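Hi, I'm Bimla, and Tandasel is my little fitness studio. I started it in July with one squat rack, a stack of second-hand mats and 9 very patient women from my old netball club. We've since moved into a proper space on Mittal Street and I still can't quite believe it has showers!

I came to training sideways. I did bookkeeping for years, my back was wrecked, and a physio told me to go and lift something. So I did, and I loved it (eventually). I got my Cert III and Cert IV at night and saw my first clients in my garage, with the roller door up so we could breathe.
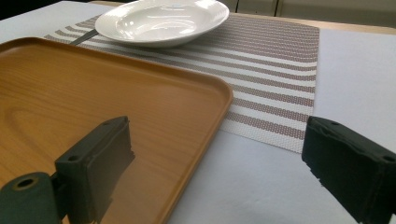

*Photo: Shanti Rawat / Tandasel*

Shanti Rawat joined me a few months later. She runs the early classes, the Clesine mobility program and anything involving a rower, and she writes the food column in our newsletter. If you want meal plans with every gram weighed out, we're probably not your people. Shanti's more about getting a decent breakfast into you before work.

We keep groups to six. You'll do a free first session with one of us, we'll ask about old injuries and what you enjoy, and then we'll write you a program. Bookings go through the Imitz app, or just ring me if you hate apps. My mum does.

Last winter our members rowed 4,000 kilometres between them and raised money for new goalposts at the junior footy club. We're doing it again this year, and I've already been told my 300 was a poor effort.

Parking's out the back, off the lane. Come in your runners and bring a water bottle.

Page updated 18/01/2018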